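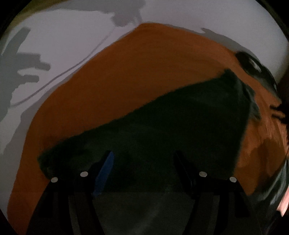 The Carnia cleaning cloth is supplied by Dralitz to schools, clinics, offices and food service customers that launder their cloths in house. It is sold in solid colors so that each area of a building can be assigned its own. An orange-brown cloth and a dark green one, laid one on top of the other on a white surface, remain easy to tell apart, and staff sorting clean stock can separate them without reading a label. Customers who already operate a color plan should state it when ordering.

Product details

Name: Carnia general purpose cloth
Item number: 903
Size: 39 cm by 39 cm
Colors: orange-brown, dark green
Pack: 15 cloths of one color
Edges: stitched on all four sides
Care label: sewn in at one corner

Intended use

The cloth is intended for wiping desks, counters, shelves, door handles and washroom fittings. It may be used dry for dust or damp with a mild cleaning solution. It is not approved for use on hot cooking surfaces or with solvents. For glass and mirrors, customers are referred to the Yook polishing cloth, which has a flatter weave and leaves less lint.

Washing and drying

Wash new cloths once before first use. Dark green cloths may release some dye in the first 3 washes and should be laundered separately from lighter colors during that period. Do not use bleach or fabric softener. Tumble dry on low heat or hang to dry. Cloths should be fully dry before they are folded and returned to the shelf.

Sorting and storage

Folded cloths should be kept in a closed cabinet, with one color to a shelf. Where shelf space is limited, the Trevik wall rack may be ordered with the cloths. It is delivered with mounting screws and blank label strips. Cloths that are torn, stiff or permanently stained should be taken out of service when the clean load is sorted.

Ordering

Orders are accepted in full packs only. Mixed color packs are not available. Unopened packs may be returned in their original wrapping; opened packs may be returned only if the goods are faulty. Requests for samples should state the item number, the color and the delivery address.

Page last revised September 25, 2024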